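## 4.3 Clear stands on a white table

I left the table for this late section because it gave me more trouble than the chairs and the shelving put together, and because it's the part of the Sollotine study I still argue about with my co-author, Ewurabena Ansah. She thinks the surface matters most. I think it's the stuff you put on it. We've gone back and forth on this since May, and you'll probably be able to tell which paragraphs are mine (nearly all of them - she did the statistics, bless her).

Some background first. The Boateng room has white-topped tables, and people who use the room seem to like them a lot. They're bright, they wipe down fast, and a dropped screw or a crumb shows up right away. In our log of 1,335 "where did it go" entries, small dark things hardly ever turn up. Pens, clips, black caps, cable ends: folks put them down, look back and pick them up again. The white does all the work there.

Clear things are another story! Acrylic stands, plastic lids, rulers, the thin trays that come inside packaging - these were the items people reached past, bumped with a sleeve or asked a neighbor about. I'd expected some of that. I hadn't expected it to be so uneven from one clear thing to the next. A flat clear lid lying on the table was close to hopeless, while a stand with an upright back was usually found on the first look, and a stand with ribs on its base was found faster still. The ribs catch light and turn into thin gray lines, so you get a little drawing of the object even when the plastic itself gives you nothing to look at.

We scored this with the Rallitz scale, which runs from 1 to 7, where 7 means the person went straight to the object without hunting. I won't repeat the full table from Section 3. What I do want to talk about is the way the scores moved when we changed where a stand was placed, because this is where Ewurabena and I part ways.

With 40 people taking part, each one did the task twice: once with the stand close to the front of the table and once with it set toward the back. I was sure the back would be worse. It's farther off, you're looking at it across a big stretch of plain white, and there's usually something going on behind it in the room. But the scores for the back position were better, and by enough that I made Ewurabena run them again (sorry, Ewurabena). Her reading is that a low angle across the surface helps. The edges of the plastic go light gray, the base reads as a slanted shape, and you have the far edge of the table nearby to judge it against. Mine is simpler and possibly wrong: people expect things to live at the back of a table, so that's where they look first.

The edging deserves a mention too. A white top with a tan wooden strip along its edge has a clear place where the table stops. Several people brought this up in the interviews without being asked, and Iddrisu Dogbe, who ran most of those sessions, noted that they tended to trace the edge with a finger while they talked about it. The older Garkska tables in the hallway have white edges to match the top, and I've personally set a mug down on the very last inch of one and regretted it.

Height came up as well. Tall dark things did fine wherever we put them, and a black post on a white table is about as easy a target as I can imagine. We kept them in the trials as a comparison, and the scores bunched so tightly at the top of the scale that there's not much more to say. I do wish we'd tried a tall clear item against a short dark one. We ran out of room time before I thought of it.

One more wrinkle is the light. We tried to keep it even over the table, and it mostly was, but evenly lit white is hard on clear plastic in its own way. There's no strong shadow to give the object away, so you're left with edges, grooves and whatever bends a bit when you look through it. Figure 2 has the kind of surface I mean, with a ribbed acrylic stand toward the back on the right in the first view.

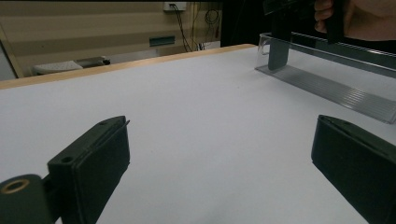
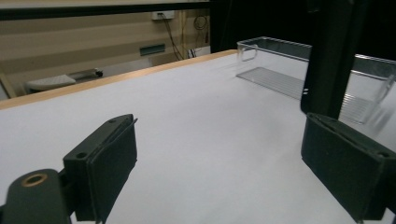 **Figure 2.** The white tabletop, two views. First: clear stand with ribbed base, and the light wooden edging along the far side. Second: the table at a low angle, with a tall black post.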